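**Landura Clothing Library – progress note for Rateva, February 25, 2022**

We have been open since November and have yet to lose a coat. Two suits are late, both lent for the same wedding, which I hear was very good.

## Stock

Bríd Horgan has sorted the interview wear by size. Donors remain generous with hangers, less so with trousers.

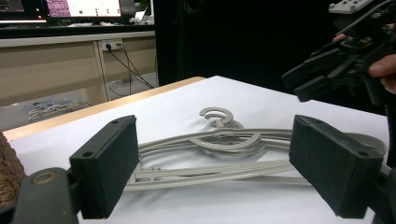
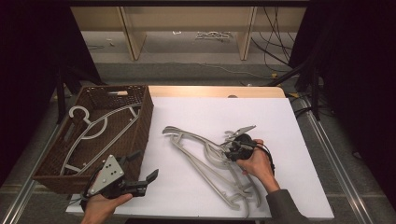
## Money

Rent is paid. The steamer repair ran over budget – see Rodel's note, which is longer than the repair was.

## Next

- Four more evening openings
- A second mirror, if you approve it

Wycliffe Barasa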